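Textiles I – week 3 handout
Care and storage of knits

Notes from Monday 28th July, typed up fast, tell me if somethings missing. Reading is still the Nouri chapter, the Westerberg one moved to next week.

Recap: fiber, yarn, fabric. Woven = two sets of threads crossing. Knit = loops pulled through loops. Loops move, so knits stretch, sag, snag.

Wool
– scales on the fiber. Heat + rubbing + soap = scales lock, piece shrinks (felting)
– can't be undone, you can relax it a bit and that's all
– cool water, 30 is the most I'd go, no wringing

Cotton
– stronger wet than dry. Heavy when wet though, so long pieces grow on a hanger
– shrinks mostly in the first wash, wash your swatch before measureing

Acrylic
– doesn't felt. Hates the iron. Once it goes limp it stays limp ("killed", you'll see this word in older books)

Structure matters as much as fiber. Stockinette curls at the edges. Ribbing pulls in and springs back, which is why it ends up on cuffs and hems. Cables cross stitches over each other – thicker, warmer, eat more yarn, less give sideways. Joar asked if cables weaken the fabric. No, but they dry slower, so check the crossings before you put anything away.

Drying: flat, out of the sun, pat to shape. Turn once. Sleeves straight, not bunched under the body.
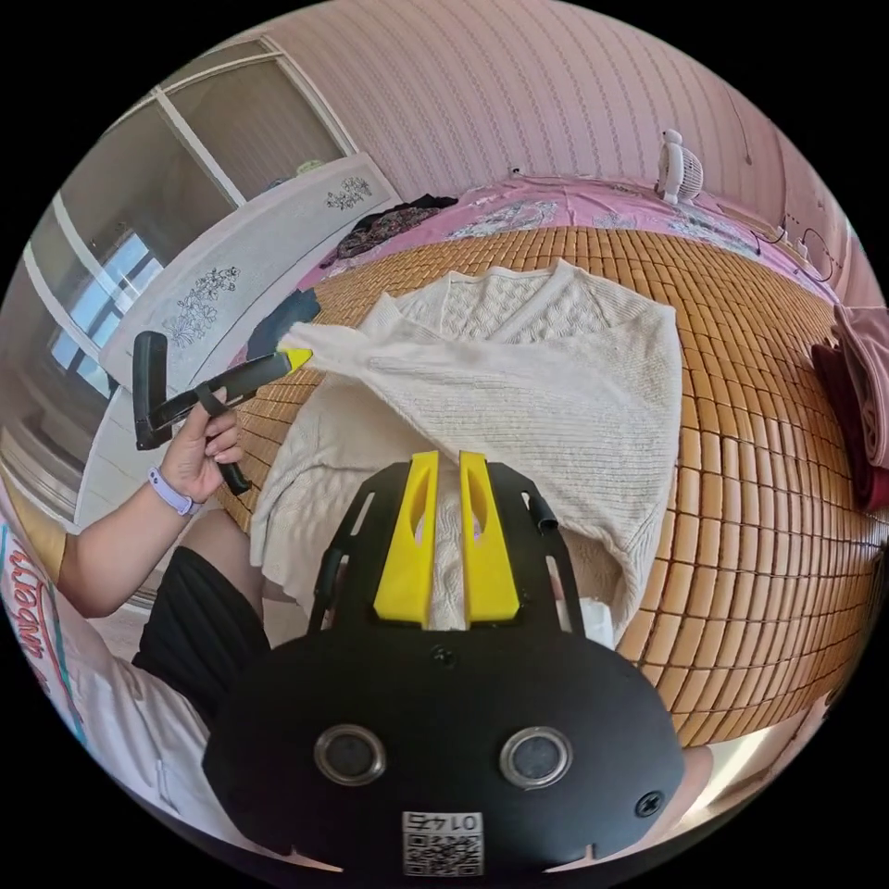

Storage: folded, never hung. Fold sleeves in first, then the bottom up. Heavy things at the bottom of the pile. Clean before storing, moths go for sweat and food stains first. Cedar helps a little, freezing helps more (bag it, leave it in 3 days, let it come back to room temp before opening).

For next time
– bring 2 swatches, same yarn, one ribbed one cabled, 40 stitches each
– measure before washing AND after, write both down
– Tuva and Vinh still owe me fiber cards

Lab is in the Prenari room, not upstairs.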